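Dasarcombe Household Paper Recycling Survey

Version 2

What this is

A table of answers from a door-to-door survey on how people in Dasarcombe sort and put out their waste paper. It has 2,328 rows, one per household. The survey was run by Zoriana Koval and Taha Saber, who also cleaned the data. Fieldwork ended in September.

Files

households.csv holds the main table
streets.csv holds street codes and collection areas
questions.txt has the wording used at the door
changes.txt lists edits made after version 1

Columns in households.csv

id: row number, no meaning beyond that
street: code, matches streets.csv
area: Kasano or Hokura
people: number living at the address
bin: type of bin used for paper
wrap: what they do with packing paper (recycle, reuse, trash, burn)
greasy: whether food-stained paper goes in the same bin
note: free text, often blank

Missing answers are left empty. A zero is a real zero. In version 1 the two were mixed up in the people column, so please don't combine the versions.

How it was collected

Each of the 54 streets was visited twice, once in the morning and once after 5 p.m. If no one came to the door either time, a card was left with a short form to mail back. Mailed forms are marked "M" at the start of the note column.

The Erraji apartments were surveyed through the building office, and 40 of those forms came back without the greasy question filled in. The printed sheet had it on the back.

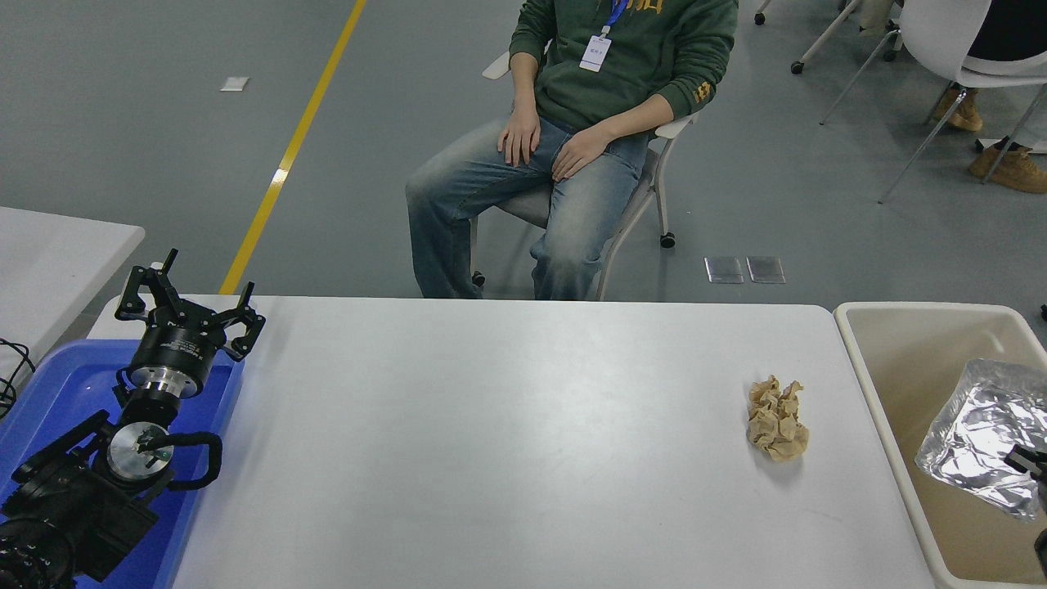 Known problems

"Packing paper" was read in different ways. Some people counted cardboard, and some counted gift wrap. We kept the answers as given. Hokura changed its pickup schedule partway through the survey, so the bin column there mixes old and new habits.

Privacy

Names and house numbers were removed. Streets with very few homes were merged with a neighboring street before coding.

Use

Free to use and share with credit to Koval and Saber. Send corrections to Taha with the row id and the file version.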